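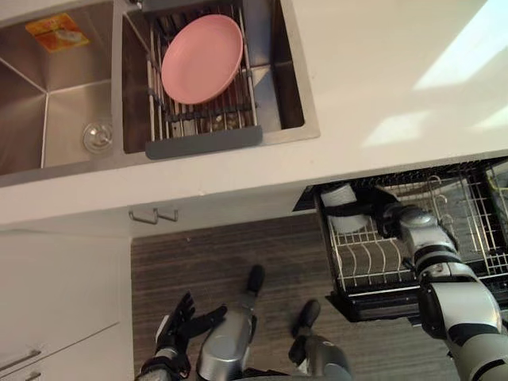 図1 台所の流し。右の水切りラックに皿

考古学概論 第6回 生活の跡を読む:器の使用と廃棄
講義ノート(配布用)

前回の補足
層位の見方について、前回の最後に質問が出たので先に触れておく。上の層ほど新しいという原則は、堆積したあとに動かされていない場合にだけ使える。木の根、動物の巣穴、後世の溝や柱穴が入っていれば、新しい遺物が下の層に落ち込むし、掘り上げた土と一緒に古い遺物が上にのることもある。断面図を読むときは、まず攪乱の線を拾い、そのあとで層の順序を考える。提出された断面図の練習課題では、攪乱の輪郭を層の境界としてなぞっているものが目立った。色だけで線を引くとこうなる。土のしまり具合と混入物の注記を必ず合わせて読むこと。

1 遺物はどういう状態で地中に入るか
発掘で出てくる器の多くは、使われている最中の状態では残っていない。割れて捨てられたもの、置いたまま放棄されたもの、墓や祭祀の場に意図して納められたもの、水や土砂に運ばれて元の場所から離れたものがある。同じ形の鉢でも、どの経路で地中に入ったかによって、そこから言えることが変わる。

用語を確認する。
一次廃棄:使った場所でそのまま捨てられたもの。炉のまわりに落ちた小さな骨片や、作業場の石くずなど。
二次廃棄:使った場所から別の場所に運んで捨てられたもの。ごみ穴、貝塚、廃絶した溝の埋め土に入った土器など。
遺棄:まだ使える状態のものが、人が去ったあとに残されたもの。
埋納:意図して埋められたもの。

集落の発掘で手にする土器片の大部分は二次廃棄に当たる。住居跡の埋め土から土器が出ても、その住居で使われた器とは限らない。住居が使われなくなったあと、窪みがごみ捨て場になった例は各地にある。床面に密着して出た土器と、埋め土の中ほどから出た土器は、取り上げの段階で必ず分ける。袋に入れてしまってから分け直すことはできない。

床面出土であっても安心はできない。引っ越しの際、人は使える道具を持って出る。残るのは重くて運びにくいもの、傷んで価値が下がったもの、うっかり忘れられた小さなものに偏る。火災で急に放棄された建物は例外に近く、普段の器の組み合わせを知る手がかりになるが、焼け跡から物を掘り出して回収した形跡がないかを確かめる必要がある。

2 事例:ソルヘイム遺跡(Solheim)
この講義で繰り返し使う事例。海に面した段丘上の農場跡で、長方形の建物跡、屋外の炉、ごみ穴群が見つかっている。調査はスヴェレ・ハルヴォルセン(Sverre Halvorsen)が担当し、土器と滑石製容器の整理はマルギット・ダーレン(Margit Dalen)がまとめた。

ごみ穴は28基が調査された。穴の形は浅い皿状のものから、壁が垂直に近い深いものまである。ハルヴォルセンの当初の報告では、深い穴も浅い穴もまとめて「廃棄土坑」とされていた。ダーレンは埋め土の記録を読み直し、深い穴の底に植物質の薄い層があることから、もとは貯蔵に使われ、のちに廃棄に転用されたとする案を出した。この案では、穴を掘った目的と、中の遺物が示す行為とを切り離して考えることになる。

容器片の接合作業も行われた。離れた穴から出た破片どうしが接合した場合、二つの穴が同じ時期に開いていた可能性がある。ただし、いったん別の場所にためたごみを後からまとめて穴に移した場合にも、同じ結果が出る。破片の角が丸くなっているか、表面に風化があるかを見れば、ある程度は区別できる。割れ口が鋭いままなら、捨てられてから埋まるまでの時間は短かったとみてよい。割れ口がすり減っているなら、地表で踏まれたり雨に打たれたりした期間を考える。

配布資料の表では、穴ごとの破片の重量と点数を並べてある。点数だけを比べると、薄手で割れやすい器が多く見える。重量だけを比べると、滑石の鍋が多く見える。口縁部の残存率から最小個体数を出す方法は前期に扱ったので、ノートを見直しておくこと。

3 使用痕
器が何に使われたかは、形からの推定だけでは足りない。確認する痕跡は次のとおり。

煤:外面のどの高さに付くかを見る。底に近い部分の煤が薄く、胴の中ほどに濃い場合、底は火に直接当たって煤が焼け飛んだと考えられる。吊るした鍋と、石や脚の上に置いた鍋では付き方が違う。
内面の焦げ:内容物が焦げついた位置を記録する。輪のように巡る焦げは、水分の多いものを煮詰めたときの水面の高さに対応することがある。
擦れ:内底の擦れはかき混ぜる動作やすくう動作で生じる。外底の擦れは、据え置きと移動の繰り返しで生じる。
補修孔:割れた器をひもなどで綴じるための孔。液体を入れる用途には戻せなくても、乾物を入れる容器として使い続けることはできた。
残存脂質:器の壁にしみ込んだ脂肪分を抽出して分析する。海産物か反芻動物の脂肪かといった大きな区別ができる。複数の内容物が重なっている場合は混ざった結果が出る。

注意点として、出土後の扱いが結果を左右する。脂質分析の候補になる破片は、水洗いの前に選び、素手で触れず、アルミ箔で包んで別に保管する。ビニール袋に直接入れると可塑剤が移ることがある。内面の付着物を汚れと見てブラシで落としてしまった例は、古い資料に多い。ソルヘイムでも、早い段階で取り上げられた破片は全点が洗浄済みで、分析できたのは後半の調査区のものに限られた。

4 事例:フルポート(Fulport)の港湾地区
農場跡と対照するための都市の事例。調査者はレイフ・エクストレム(Leif Ekström)とベルカイ・コジャバシュ(Berkay Kocabaş)。岸壁の背後を埋め立てた土から、大量の陶器、動物骨、木製品が出た。

埋め立て土の遺物は、港の周辺だけで使われたものとは言えない。町の各所から運ばれたごみが造成の材料になっているためである。エクストレムは岸壁の木材の年代を基準にして埋め立ての時期を区切り、各区画の陶器の組成を比べた。コジャバシュは、区画ごとに輸入陶器の比率が変わることを、交易相手の変化と読んだ。これに対してエクストレムは、ごみを出した地区が違うだけかもしれないと指摘している。両者の議論は決着していない。

どちらの説をとる場合にも確かめるべき点がある。
(ア)輸入品は器種に偏りがあるか。卓上の皿や杯に集中するのか、貯蔵用の大型品も含むのか。
(イ)同じ区画の動物骨や木製品に、階層や職種の違いを示すものがあるか。
(ウ)古い陶器が混ざる割合は区画間でそろっているか。そろっていなければ、土の採取元が違う疑いが強くなる。
(エ)回収方法は同じか。手で拾った区画とふるいを使った区画を並べると、小さい破片の量に差が出る。

(エ)はとくに見落とされやすい。フルポートでは、試料土のふるいがけが全区画では行われていない。報告書の本文ではなく付録の表に書かれているので、引用するときは付録まで見ること。

5 器の組み合わせから食事を考える
個々の器の用途がわかっても、食事の場の姿がそのまま見えるわけではない。残りやすい素材と残りにくい素材がある。焼き物と石は残り、木、樹皮、革、編み物は水分の多い土や極端に乾いた土でなければ消える。金属は溶かして再利用されるため、使われた量のわりに出土しない。

ソルヘイムの乾いた段丘上では、木の器はほとんど確認できない。フルポートの湿った埋め立て土からは、ろくろ挽きの木の椀や桶の側板が出ている。二つの遺跡を比べて「農場では木の器を使わなかった」と書いた答案が毎年あるが、この資料からは言えない。比較の前に、保存条件の違いを一文で書いておくこと。

盛りつけの単位も論点になる。大きな鉢が少数で小さな器が乏しい場合、共用の鉢から直接食べたとする解釈がよく出される。その場合でも、平たいパンや木の板が個人用の皿の代わりになった可能性は残る。器の口径の分布に山がいくつあるかを調べ、山ごとに煤や擦れの出方を比べると、議論が少し具体的になる。レイフ・バッケ(Leif Bakke)がこの方法で農場跡の資料を整理しており、次回その図を配る。

6 記録の実際
実習で使う記録票の項目を確認する。

遺構名と層名。「上層」「下層」だけでは足りない。断面図の番号と一致させる。
取り上げの単位。一括か、個別に位置を測ったか。
部位。口縁、頸、胴、底、把手。不明なら不明と書く。
厚さ。最も厚い所と薄い所を測る。
表面の状態。煤、焦げ、擦れ、風化、付着物。ない場合は空欄にせず「なし」と記入する。空欄は未観察とみなす。
割れ口。鋭い、やや丸い、丸いの三段階。判断に迷うものは隣の班と見比べる。
洗浄の有無。洗浄前に分析用として抜いたものがあれば、その番号。

実習用の破片は一班につき60点を渡す。全体では200点を超えるので、班の間で箱を入れ替えないこと。注記のない破片が箱の底に残っていたら、自分で番号を付けずに申し出る。記録データベースはRerkarを使う。入力は実習室の端末から行い、紙の記録票も提出する。両者が食い違うときは紙を正とする。

7 課題
次の二つから一つを選び、二月の最初の講義までに提出する。

課題A
配布資料の表を使い、ソルヘイムのごみ穴から深いものと浅いものを選んで、破片の重量、点数、割れ口の状態を比べる。ダーレンの転用説を支える点と、説明しにくい点をそれぞれ書く。グラフを付ける場合は、軸の単位を忘れないこと。

課題B
フルポートの輸入陶器をめぐるエクストレムとコジャバシュの見解を要約し、どの追加調査があれば判断できるかを述べる。上の(ア)から(エ)のうち少なくとも一つを使う。予算や期間は考えなくてよいが、すでに失われた情報を前提にした調査は不可。

どちらの課題も、観察したことと解釈したことを段落で分けて書く。「使われていたと思われる」という文が続くと、どこまでが記録でどこからが推定なのか読み取れない。前回の提出物ではこの点の減点が最も多かった。

参考文献の補足
ソルヘイムの報告書は本文編と図版編に分かれている。図版編は館内閲覧のみ。フルポートの付録は別冊で、請求番号が本体と異なる。受付でカードを見せれば出してもらえる。バッケの論文は未刊行の原稿なので、コピーを学外に出さないこと。

次回予告
第7回は動物骨。解体痕の見方と、骨の部位の偏りを扱う。ルーペと定規を持参。実習室の開室は午後一時から。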